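Search the list archive

Cevdale Orchestral Parts List
Reading time: 3 min

Subject: Re: Arai overture, bowings and the bar 50 question
From: Reginald Whitfield
Date: Apr 27, 2024

Kiyoshi Tanabe wrote:

> I have the Zonditz score and the hire parts side by side. At bar 50
> the second violins have a slur over the whole bar in the score and
> two separate slurs in the part. The violas agree with the score. The
> horn cue in the second bassoon is also a bar early. Does anyone know
> which source Zonditz worked from? We have the parts until the end of
> the run and I would like to mark them once only.

Kiyoshi,

The Zonditz score was engraved from the composer's fair copy. The hire parts are older. They were copied by hand for the Kanholm performance in January and reproduced later without being checked against the score, so where the two differ I would normally follow the score.

Bar 50 is an exception. The fair copy has the long slur, but the composer's short score has two slurs of two beats each, and the same figure comes back in the recapitulation with two slurs in every source I have seen. The violas should match. I would mark both sections with two slurs and start the bar on an up bow.

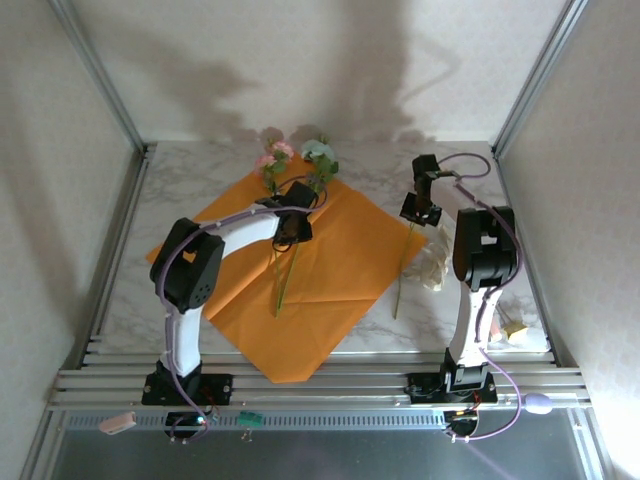

The bassoon cue is a plain copying error. The rest before it should be 20 bars and the part prints one too few. Once that is put right the cue falls where it should and nothing else in the part needs to move. The first bassoon is correct.

There are 3 other places to check while you have the pencil out:

Letter C, cellos: the natural on the second quaver is missing in the part.

Letter F, clarinet 2: the part is marked piano, the score mezzo forte. The score is right. The clarinet doubles the violas there and disappears otherwise. 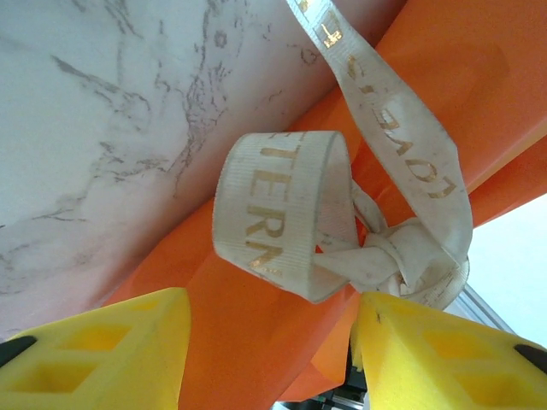 Last page, timpani: the tie into the final bar is in the score only. The Kanholm player's set has it added in ink, so it was played that way.

On tempo, the metronome mark at the opening is in a different hand from the rest of the fair copy. I would treat it as advice. Taken strictly, it makes the wind entries at letter B very awkward, and the slower section afterwards has no mark to relate it to.
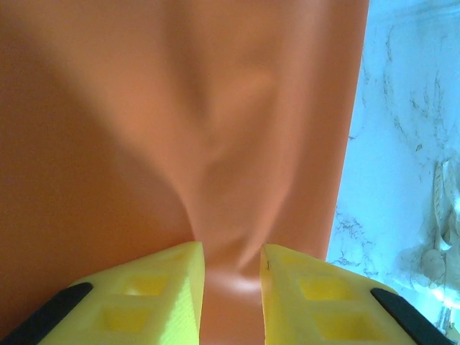 The harp part has no cues at all between letters D and G. We wrote in the oboe solo at E and had no further trouble. I can scan that page if it would help.

Please use soft pencil. The hire library charges for ink.

Regards,
Reginald

2 replies
Share this message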